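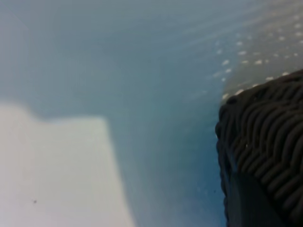
Shop Notes > Grippers > Habits

September, by Marta Polishchuk
Filed under: good practice, pads, things I keep repeating

Quick one, I have 20 minutes before the next run and a cold coffee.

People keep asking for our pad rules. We have them taped up in the cell but the sheet is mostly crossed out by now, so I'm typing the version we really use. Rules for soft finger pads on a two finger gripper, small parts, light boxes. If you run suction, skip this.

Look before you run. Every shift, both fingers, with a flashlight, from the side. Not from above, you see nothing from above. Ridged pads hide everything in the grooves. One bit of lint is no drama on its own, but it comes off before the run and it gets written down. Haiyan Dong thinks the writing down is overkill. She may be right. But when we finally had a log we could see that the fuzz was showing up mostly after the cleaning cloths got swapped, and we'd never have guessed that.

Lint free cloth. Damp, plain water. No alcohol on the Rostard pads, ours went shiny and started slipping. Other pads are fine with it, read the sheet that came with yours. Let it dry all the way. Do not blow it off with the air line!! You just move the dirt to the other finger, or into the camera.

Speaking of the camera. Wrist camera gets wiped at the same time, different cloth. Danylo used the same cloth for a month and we all chased a "focus problem" for most of it.

Change pads on a count, not on a feeling. We do 1000 picks and then inspect properly, finger off, on the bench under the lamp. What we look for:

- ridges rounded over or flat in one patch
- a tear starting where the grip part meets the smooth part
- pad lifting at the outer edge
- anything stuck that won't come out with the cloth

Any one of those, new pad. And change both fingers. A new pad against a worn one pulls the part sideways, not much, enough to miss the slot. I used to do one at a time to save money, it saved nothing.

Slow near surfaces. Our limit is 10 percent of full speed once the fingers are close to the table, and the table is written into the program as a real boundary, with a margin. Zoriana Hladun set that up after the Bondarchuk job, where we scuffed a mat pretty badly and then argued over who had teh last edit. Which brings me to

Names on changes. Whoever touches the speed, the force or the boundary puts their name, the old value and the new one. Paper is fine. Ours is a clipboard on a string.

Force: start low and come up. Everyone starts high becuase dropping a part is embarrassing. A squashed box corner is worse, and the customer sees that one. We raise it a step at a time, 30 picks per step, no drops, stop there. Write it down (see clipboard).

Hands. No changing pads with the arm powered, ever, including "just pressing the edge back down." Stop, lock, tag, then touch. I don't care how slow the arm is. This is the only rule on the sheet that has never been crossed out and I'd like it to stay like that. Your site rules and whatever your safety person says go ahead of mine, obviously.

Still not settled: storage. Oleksandra keeps spare pads flat in a drawer, I hang them. Hers seem to lie better when mounted. Mine curl a bit. Will try hers for the next box and report back.

Also need to redo the bit about labels on the spare fingers, the Ledov ones and the older ones look the same from the back and we've mixed them up twice now. Paint dot probably. If someone has a marker that survives wiping, please leave the name in the comments.

OK, run's up.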